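Ferkov grasp training method: review after a winter of use

We run one white arm with a parallel gripper and a wrist depth camera at the Tundatholm lab, and since February we've been training it with the Ferkov method. Ferkov is a recipe for learning tabletop handling from a small number of human demonstrations. You guide the arm through the task, the software cuts each run into short segments, and a policy is trained on the segments instead of the full run. The code is free, but you supply the hardware and the patience.

Kibet Ndung'u did most of our demonstrations. We gave it a tea set task: pick up a small cup, bring it to the teapot, hold it near the spout. No liquid was used in any of the trials.
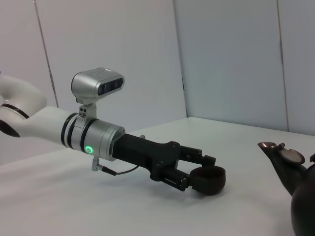

With 200 demonstrations the policy completed the task often enough to be useful. At 800 it was steadier, but the gain was smaller than the paper led us to expect, and the extra recording took weeks. If I were starting over I'd stop at 200 and spend the time on varied starting positions.

Dark glazes were the weak spot. Of the failures we logged, 41 were missed grasps on dark objects, and the depth data was patchy at the rim in most of them. Nassoro Obura changed the lighting and that helped a bit. Our older Mrema baseline had the same trouble, so I don't hold it against Ferkov alone.

Set-up took 2 days. The calibration instructions are thin and one of the licence files was missing from the download. Error messages are poor.

I'd recommend it to a small lab that already has a calibrated arm and camera. We're keeping it for the drawer task next.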